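How many examples are enough?
Project report, 16 Jan 2024
Valquíria Caldeira and Ozan Erdem

1. What we were told

The usual claim is that a small arm can learn to put a block in a bin if you show it the job enough times. We had doubts in September and still have most of them. "Enough" was never defined in anything we read, so we picked a number we could stand to record and stopped at 286.

2. Recording

We drove the arm by hand through each example, taking turns, and saved the camera view along with the joint positions. The task stayed the same all the way through: pick up the green cube, drop it in the blue bin. Tekle Ayele warned us that two drivers would mean two habits, and he was right. Ozan comes straight down on the cube. Valquíria drifts in from the side and corrects late. A model trained on both may learn some average that suits neither of us.

The fingers are open over the cube, and the bin has nothing in it yet.

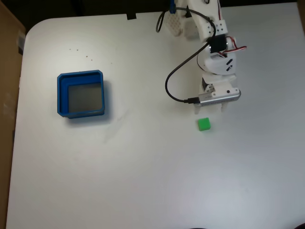 3. What we threw out

We dropped any example where the cube was nudged before the grip closed. Viktória Illés thinks this was a mistake, as a system that never sees a bad approach can't learn to recover from one. We have no good answer to her. Our set is cleaner for it and probably less useful.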